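Last updated: November 6, 2022

I went to the Tilness open day expecting to be bored by lunchtime. I had seen plenty of robot films, the sort with dramatic music and a machine doing a backflip, and I thought the real thing would be a disappointment after that. I stayed until they switched the lights off, and I have been boring my family with it ever since.

What got me was the shopping. Past the big displays, at the back of the hall, the Amini bench had two arms working side by side on a paper bag and some drinks cans. Shirin Rahimi, who was looking after the bench, let people stand and watch for as long as they liked. I stood there for 30 minutes. A man next to me muttered that his toddler could do it faster, and he was right, and I still think he missed the point completely!

Think about what a paper bag is. It bends, it sags, it creases in a new place every time you touch it, and the handle goes wherever it pleases. A car door on a production line is the same shape every morning. A bag never is, and anything that hopes to be useful in an ordinary kitchen will have to cope with bags, and tea towels, and half-open packets of rice. 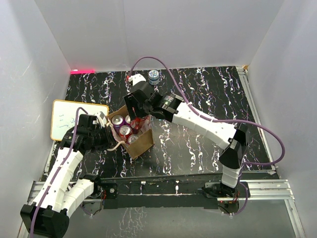
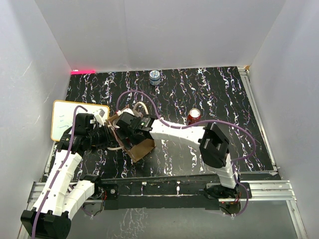

The Amini bench at Tilness: cans in the paper bag in the first picture, both grippers on crumpled brown material in the second.

I asked Shirin how often it goes wrong. "Constantly," she said, quite cheerfully, and showed me a notebook with 458 attempts written up in it, good and bad together. I loved that notebook. I wish more open days put one on the table, because a visitor learns far more from a list of failures than from a polished film (I am looking at you, Drorkley, with your enormous screen and your roped-off machine).

My friend Arash Asadi came along and was less taken with it all. He worries that we get fond of clever demonstrations and forget to ask who will pay for them, or whose job they will change. Fair enough, and I would like those questions asked out loud at the next one, with somebody from Tilness there to answer. But I don't think the worry is a reason to stay at home. People who have stood a few feet from the slow, fiddly work tend to ask better questions about it, and they are harder to fool with backflips.

The next open day is in February. Go to the back of the hall first, and take a child if you can borrow one.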